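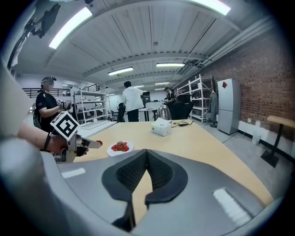

Folie 1: Erdbeeren auf dem Teller. Was von den Küchentipps übrig bleibt
Notizen für den Vortrag in Judow, Cristian Nina

Begrüßung kurz halten. Wer ich bin, steht im Programm.

Erst mal beim Teller bleiben. Rund, weiß, ein kleiner Haufen Erdbeeren, das Grün noch dran. Dahinter eine Box Papiertücher. So sieht es auf ziemlich vielen Tischen aus, und trotzdem gibt es kaum ein Obst, über das so viele Ratschläge im Umlauf sind. Frage in den Raum: Wer wäscht vor dem Einräumen, wer direkt vor dem Essen? Hände heben lassen, nicht kommentieren.

Dann die Ansage: Ich bin kein Lebensmittelchemiker. Ich habe elf Jahre lang Obst verkauft und mir dabei eine Menge Tipps anhören müssen. Einige habe ich selbst weitergegeben, ohne sie je geprüft zu haben. Um die geht es heute auch.

Folie 2: Die Liste

Die 9 Tipps von der Folie NICHT vorlesen. Können alle selbst. Nur sagen, woher sie stammen: zwei aus dem Beipackzettel der Morin-Frischedose, der Rest aus Rezeptheften, von Kundinnen und von meiner Tante.

Mein Problem mit solchen Listen: Alles steht gleich groß untereinander. Dass man Erdbeeren kühl lagern soll, ist gut belegt. Dass man sie mit der Spitze nach oben setzen muss, habe ich nirgends belegt gefunden. Auf der Liste sehen beide gleich überzeugend aus.

Folie 3: Waschen

Der Klassiker heißt kurz, kalt, erst vor dem Essen. Dagegen habe ich nichts. Feuchte Früchte schimmeln schneller, das kennt jeder, der mal eine nasse Schale über Nacht vergessen hat.

Bei »nie unter fließendem Wasser« werde ich misstrauisch. Ein harter Strahl kann reife Beeren beschädigen, klar. Ein dünner, weicher? Ich habe beides gemacht, Schüssel und Hahn, und hätte die Früchte hinterher nicht auseinanderhalten können. Ist kein Beweis. Bitte dazusagen, dass es kein Beweis ist!

Das Grün bleibt beim Waschen dran. Sonst kommt Wasser an die offene Stelle. Leuchtet mir ein, mache ich auch so, Streit darüber lohnt nicht.

Essigbad: kommt garantiert als Frage, deshalb gleich hier. Es gibt Hinweise, dass verdünnter Essig Keime auf der Oberfläche verringert. Daraus wird im Internet gern »hält zwei Wochen«. Ob die Beeren danach noch schmecken, wird selten dazugeschrieben. Und wer sie nass in den Kühlschrank stellt, hat sich neue Probleme eingehandelt. Also: wenn Essig, dann gut abspülen und gründlich trocknen lassen. Ich lasse ihn weg.

(Schluck Wasser. Letztes Mal war ich hier schon heiser.)

Folie 4: Stapeln

Zurück auf das Startbild zeigen. Der Haufen auf dem Teller ist klein. Bei einem kleinen Haufen drückt oben wenig auf unten, und wenn die Früchte bald gegessen werden, ist es vollends egal.

In Ellon hat man mir einmal erklärt, Erdbeeren dürften einander grundsätzlich nicht berühren. Einlagig, mit Abstand, auf Küchenpapier. Für eine Konditorei mit Kühlraum meinetwegen. Wer zu Hause einen Kühlschrank mit Milch, Käse und dem halben Nudelauflauf vom Vortag hat, soll mir bitte zeigen, wo die Fläche herkommen soll.

Vernünftig finde ich: flach lagern, wenn Platz ist. Matschige und schimmelige vorher aussortieren. Das bringt nach meiner Erfahrung mehr als jede Spezialdose. Schimmelige Beeren kommen weg, da wird nichts großzügig abgeschnitten, und die direkten Nachbarn sehe ich mir sehr genau an.

Folie 5: Die Dose

Hier ruhig etwas deutlicher werden. Die Frischedose von Morin hat einen Einsatz mit Löchern und einen Schieber für die Luft. Auf der Packung ist von 3.000 Testhaushalten die Rede. Was dort getestet wurde, gegen welche Vergleichsdose, bei welcher Temperatur: kein Wort. Ich habe angefragt und einen Prospekt bekommen.

Ich behaupte nicht, dass die Dose nichts taugt. Ich behaupte, dass ich es nach der Lektüre der Packung nicht weiß. Eine gewöhnliche Schale mit Küchenpapier unten drin war bei mir am dritten Tag in ähnlichem Zustand. Eine Dose, eine Schale, eine Küche. Mehr gibt das nicht her.

Falls jemand von Morin im Saal sitzt: freundlich bleiben, Daten erbitten.

Folie 6: Nachreifen

Der Punkt, an dem ich nicht zögere. Erdbeeren reifen nach dem Pflücken nicht richtig nach. Sie können noch dunkler und weicher werden, süßer werden sie dadurch nicht. Weiße Schultern im Laden heißt weiße Schultern auf dem Kuchen, allenfalls etwas rosiger.

»Leg sie neben einen Apfel« funktioniert bei Bananen. Bei Erdbeeren habe ich das jahrelang empfohlen. War Quatsch. Das darf man in Judow laut sagen, hier haben einige von Ihnen diesen Rat von mir bekommen.

Umgekehrt gilt die Farbe auch nicht als Garantie. Rot kann trotzdem wässrig schmecken, das hängt stark an Sorte und Wetter. Im Mai haben wir am Stand Norngate über 1.000 Schalen verkauft, alle schön rot, und die Beschwerden über den Geschmack kamen trotzdem. Riechen hilft ein bisschen. Probieren hilft mehr, falls man Sie lässt.

Folie 7: Anfassen

Am Grün oder am Stiel nehmen, wenn man kann. Sonst locker an der Seite. Druckstellen sieht man oft erst später, deshalb glaubt jeder, er selbst sei es nicht gewesen.

Umfüllen möglichst nur einmal. Aus der Schale auf den Teller, vom Teller in die Schüssel, aus der Schüssel zurück in die Schale, weil doch keiner mehr wollte: Da hilft dann auch das Küchenpapier nicht mehr.

Und etwas zum Abwischen dazustellen, wie auf dem Startbild. Erdbeersaft auf hellem Holz gibt Flecken. Backpulver, Zitrone, was da alles empfohlen wird, habe ich nicht durchprobiert und werde es auf meinem eigenen Tisch auch nicht tun.

Folie 8: Fragen

Wahrscheinlich: Einfrieren (ja, trocken, nebeneinander vorfrieren, werden nach dem Auftauen trotzdem weich). Zucker drüber (zieht Saft, manche wollen genau das). Balsamico: Geschmackssache, Zeit nicht damit vertun.

Wenn jemand sagt, bei ihm funktioniere es aber: nachfragen, womit verglichen wurde. Dann zuhören. Die Frau mit dem Glas mit Schraubdeckel beim letzten Mal hatte immerhin zwei Gläser nebeneinander stehen.

Handzettel liegen am Ausgang.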